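The Radio on Irkia

The winter Torunn Solberg turned sixty-eight, the ferry to Irkia stopped running on Sundays, and she took it as a personal insult. She had never once gone anywhere on a Sunday. Still, she liked to know that she could, and she told everyone in the shop so, one after the other, while Octavio Arboleda weighed out her onions and nodded in all the right places.

"You could go on a Saturday," he said.

"I don't want to go on a Saturday."

"No," said Octavio, who had kept the shop long enough to know when a conversation was over, and he put an extra onion in the bag.

She walked home by the harbour, the long way, with the wind pushing at her back like a rude child. Her house was the last one before the path gave up and turned into rocks. It had belonged to her mother, and before that to a man who bred geese, and in wet weather there was still a whiff of goose about the back step. Inside it was warm and a bit too full. Her late husband's chair stood by the stove with his radio on the shelf above it, a fat brown Claletti with a dial that glowed orange when it was in the mood.

It had not been in the mood since October. Torunn had tried new batteries, and she had tried the mains, and one evening she had tried shouting. What she missed was the shipping forecast, read out at five to six by a woman with a voice like warm milk. Torunn had no boat. Her husband had had one, the Fuentealba, named after a place he had seen on a crate of lemons and thought beautiful, and for thirty years the forecast had been the thing they were quiet for. After he died she went on being quiet for it. Then the radio went quiet as well, and five to six became a very awkward time of day.

She had taken to peeling potatoes through it, loudly.

It was Ylva Strand who said she ought to have the thing mended. Ylva was twenty-six and taught the little ones at the school, and she lodged in Torunn's upstairs room, which had been meant to last a month and was now well into its second year. She was a great one for having things mended. She darned her own socks, badly, in colours that had nothing to do with the sock.

"There's a man in Jultov," Ylva said over supper. "Sverre Boström. He did the school piano."

"A piano isn't a radio."

"He did the school kettle too."

Torunn said she would think about it, and she did, for nine days, and on the tenth she wrapped the Claletti in a bath towel and carried it down to the morning ferry in a shopping bag, holding it against her chest the whole way across as if it might catch cold.
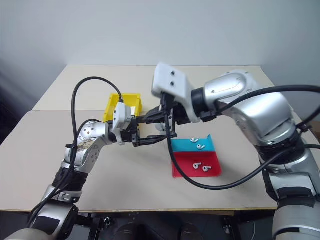
A beige table with two robot arms over it, and a plain pale wall.

Jultov was bigger than she remembered and had put its Christmas lights up in a great hurry, so that several of the stars hung upside down. She asked for Boström's at the chemist's, and then at the baker's, where she also bought a bun because it seemed unfriendly not to. The shop was up a flight of stairs over a place that sold wool. A young woman was sitting at the bench with a magnifying glass on a string round her neck and a clock in pieces in front of her.

"I'm looking for Mr Boström," said Torunn.

"He's got his feet up at home, doctor's orders, and he's hating every minute," said the young woman. "I'm Nhàn Cù. I can have a look, or you can leave it for him, but he'll only ask me to do it."

Torunn had not prepared herself for this. All the way over on the boat she had pictured an old man with eyebrows. She thought of saying she would come back another time, and then she thought of carrying the radio home again with its dial still dark, and the potatoes, and she put the shopping bag down on the bench.

Nhàn Cù unwrapped the towel slowly, and folded it, and laid it to one side. Torunn noticed that. She wouldn't have folded it herself.

"Oh, she's lovely," said Nhàn. "Who smoked the pipe?"

"How did you know there was a pipe?"

"I can smell it." She had the back off already and her nose practically inside. "My grandad had one of these. He used to let me turn the dial if I'd eaten my greens. What do you listen to?"

So Torunn told her about the forecast. She had meant to say only that, but there was a stool, and it was raining, and the bun turned out to be large enough for two people. She told her about the Fuentealba and the crate of lemons. She told her how he would hold up one finger when the woman reached their stretch of sea, even on the days when he had no thought of going out, even in the last winter, when he couldn't have got as far as the gate. She had never told anybody about the finger. It had seemed too small a thing to tell.

Nhàn went on working and said "mm" now and then, and once she asked Torunn to hold a torch, a bit higher, a bit to the left, yes, there.

"Two wires," she said at last. "Two tired old wires, and a lot of fluff. Would you like to do it?"

"Do what?"

"Turn her on."

The dial took its time. It flickered, and Torunn found that she was gripping the edge of the bench, and then it came up orange, all the way along, and a man's voice was talking very loudly about turnips.

They both laughed so much that somebody came up from the wool shop to see what was wrong.

She caught the afternoon boat with ten minutes to spare. Ylva was waiting on the quay in one green sock and one mostly green sock, and carried the bag up the hill, and asked all sorts of questions about the old man, and Torunn let her ask. At home she stood the radio back on its shelf and turned it an inch to the right, where it had always been.

At five to six the potatoes were still in their sack. Ylva came down to borrow the scissors and was told to hush and sit, and the only place free to sit was his chair, so she sat in it. The woman with the voice like warm milk began in the north, as she always did, and worked her way down. Wind from the west, rain later, good. Ylva opened her mouth to say something.

Torunn held up one finger.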